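# Pre-arrival check, Halidside rental, unit 9

Checked by Benvinda Falcão, 21/02/2025. Comments are mine. The listing promises a "stress-free weekend base," and I've slept in enough of those to want my own list.

- [x] **Front door locks from inside.** Yes, on the second try. The deadbolt sticks.
- [x] **Keypad code changed between guests.** The host says so. The code was 1111, so I have my doubts. Asked for a new one.
- [ ] **Smoke alarm tested.** One alarm chirped when I pressed it. The one by the bedroom did nothing at all.
- [ ] **Carbon monoxide alarm.** Listed under amenities. Couldn't find it. Jiahui Dai looked too and couldn't either.
- [x] **Fire extinguisher.** Under the sink, needle in the green.
- [ ] **Two ways out of the bedroom.** The window is painted shut, so call it one.

The host's reply to the above was that "guests have never complained." Most guests are at dinner or asleep, and I wouldn't expect them to press buttons on the ceiling.

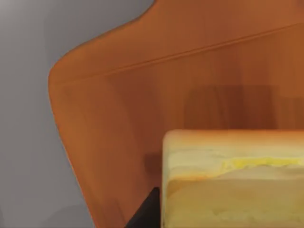
Drusow Traveler's Checklist, Issue 2, p. 9

**Outside and getting around**

- [x] **Stairs and handrail.** Solid. Better than the photos suggested.
- [ ] **Path lighting.** The sensor light comes on once you're already past the steps — not much use with a suitcase.
- [x] **Parking.** Matches the listing, though "steps from the door" is a long block uphill.
- [ ] **Shuttle to Jondach.** The stop is there. The posted timetable is from July and the number on it rings out.

**Booking terms**

- [ ] **Deposit.** 4000, held by Bakilana, refund "subject to review." Whose review? Asked in writing, no answer yet.
- [x] **Emergency contact.** Called it, and a person picked up.

Result: not passed. Jiahui thinks I'm being hard on the place and would book it for the view. I'd want both alarms and the window fixed first, with pictures, before anyone pays. Recheck when the host writes back.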